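Calloway LAN Weekend - Set-up Guide for Attendees
Section 4: Getting Your Machine on the Network
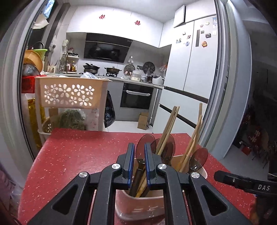 Utensil holder on the counter, with spatulas, chopsticks and spoons or ladles.

Last edited 09/06/2023 by Rafferty. Replaces the February version, throw that one out, the addresses in it are wrong now.

Read this before you unpack. It's short. If you came last time you still need steps 3 and 6.

4.1 What you need on the table

- Your computer, monitor, power cords
- One network cable, at least 15 feet. We have spares but they are short ones
- One power strip with a switch. ONE
- Headphones. No speakers in the main room, same as every year
- Your seat slip from the sign-in desk (Dolores Doucet has them, alphabetical by last name)

No Wi-Fi for game machines. Phones are fine on Wi-Fi, the name is Pultport and the password is on the back of your slip.

4.2 Hooking up

1. Find your seat number. It's taped to the table edge. Don't swap seats without telling Dexter, the switch ports are mapped to the seats.

2. Plug your power strip into the outlet box marked with your row letter. Not the wall. The wall outlets on the kitchen side are all on one breaker.

CAUTION: Do not plug a strip into another strip. We lost the whole of row C this way in February and it took 2 people most of an hour to find it.

3. Run your network cable to the switch in the middle of your row. Use the port with your seat number on it. Push till it clicks. Tape the cable down if it crosses the aisle, blue tape only, the other kind takes the floor finish off.

4. Turn on the machine. Let it finish booting before you touch the network settings.

5. Set the adapter to get its address automatically. Most are already set this way. If you typed in a fixed address for home, write it down somewhere first, you will want it back on Sunday-night-type hours when you are tired.

6. Open a browser and go to the address on your slip. You should get the Luvavska sign-in page. Type your handle and seat number. Hit Register once and wait. Hitting it again puts you in the list twice and Trinity has to clean it up by hand.

7. When the page turns green you're on. Close it.

NOTE: If you get a page asking for a router login, your cable is in the uplink port. Move it. The uplink is the one with red tape around it.

4.3 File server

Server name is EDELTHORPE. Patches, maps and the voice chat installer are all there, in the folder called START. Get the patches from here and don't pull them off the internet, the line is slow and everybody shares it.

1. Open your file manager and type two backslashes and then the server name.
2. Log in as guest, leave the password blank.
3. Copy what you need to your own drive. Do not run anything straight off the server.
4. Close the window when the copy is done.

The total for START is 236 files. If yours shows less then you have an old listing, refresh and look again.

CAUTION: The DROP folder is open for anyone to write to. Scan whatever you take out of there. We do not check it.

4.4 If it doesnt work

No light on the port: bad cable, or not pushed in. Try a spare from the box under the sign-in desk.

Light but no address: unplug, wait thirty seconds, plug back in. Still nothing, restart. Still nothing, go get Dexter Abernathy.

Address starts with 169: same as above. The machine made it up by itself.

Sign-in page won't load: turn off any VPN. This is the cause most of the time.

Game can't see the server: check your firewall. Allow the game on private networks. Game port for the Saturday-style big match is 1,852, type it without the comma.

High ping: somebody in your row is downloading. Ask down the row first, then tell Trinity Wojcik and she can look at the traffic.

4.5 Before you leave

1. Sign out on the Luvavska page so your seat frees up.
2. Put your fixed address back if you had one.
3. Coil your cable. Spares go back in the box, not in your bag please.
4. Pull up your tape.
5. Switch off the strip, then unplug it.

Lost cables and mice go to Verna Calloway at the front. Next section is tournament sign-up and the brackets.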